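3.2 Folding and stacking of small linens

The second group of tasks concerns small cloths: napkins, dish towels, face cloths and the thin white squares that most of the households kept for drying glasses. These items were handled more often than any other textile in the study. Of the 3,691 handling events coded across the Skendwood and Trolska households, 2,000 involved a cloth small enough to be folded without a table.

We separate folding from stacking because the two were often done in different places. Folding took place on a bed, a counter or the lap. Stacking took place at the storage point, and it is here that the largest differences between households appeared. In some homes the folded cloths went straight onto a shelf board. In others they were kept on a carrier of some kind - a tray, a shallow box, a plate no longer used for food - which could be lifted out whole. Wire shelves were the most common reason given in interviews for using a carrier. Participants said that cloth laid directly on the rods picked up lines and that the bottom piece sagged between them.

Figure 4 shows a stack of folded white cloths on a round black tray, set on a wire shelf in a corner, with a folded cloth held by its two top corners over the stack.
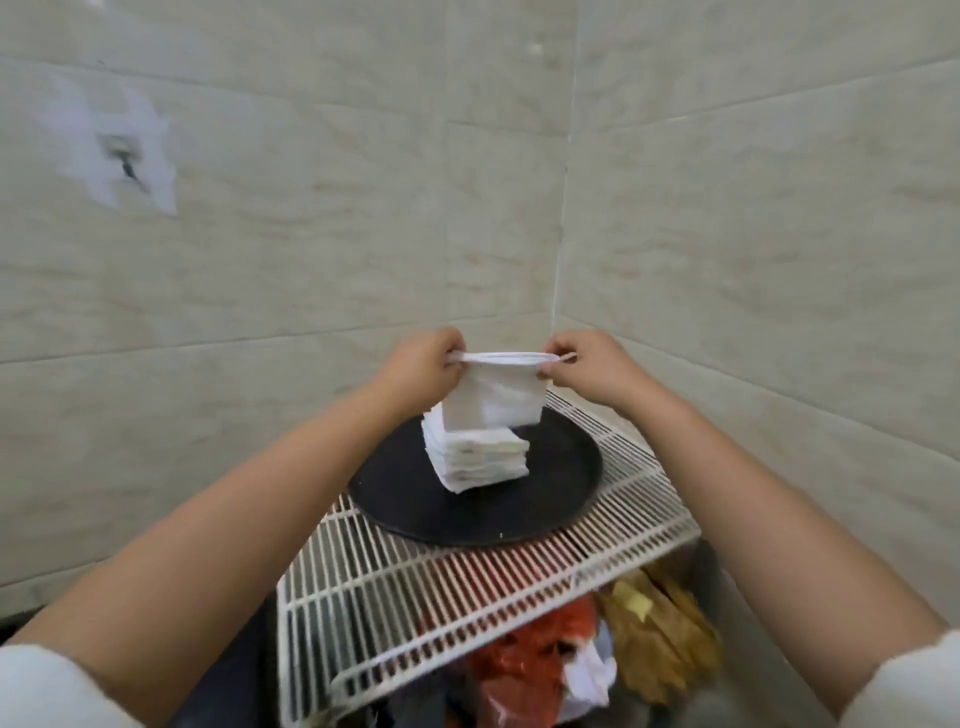

The two-corner grip was coded whenever each hand held one corner of the same edge and the rest of the cloth was left to hang. It differs from the flat carry, in which the cloth lies across one or both palms, and from the pinch carry, in which one hand holds the middle of a fold. The two-corner grip keeps the top fold in line but leaves the lower layers free to slip. Several participants corrected for this by touching the lower edge down first and then laying the rest of the cloth back over the pile. Others set the cloth down flat and squared the sides afterward with the edges of both hands.

Stack height was limited less by the space above the shelf than by how well the pile held its shape. Soft cloths with uneven folds began to lean sooner than pressed ones, and participants who did not iron tended to start a second pile early. Three of the interviews mention turning every other cloth so that the thick folded edges did not all fall on one side. We saw this done in only 2 households, both in Trolska.

The space under the linen shelf was coded separately, following the storage categories in Song (see Section 2.3). Lower shelves and floor space tended to hold mixed goods in bags, with no fixed place for any one item. Clean linens were rarely stored below such goods. When asked, participants spoke of dust and of spills, and also of reach: the cloths were wanted daily and the bags were not.

Removal from the stack was almost always from the top. As a result the same few cloths stayed in use while those at the bottom were seldom washed. One household in Skendwood placed newly washed cloths at the bottom to avoid this, lifting the whole pile with one hand to do so. We return to rotation in Section 4.1.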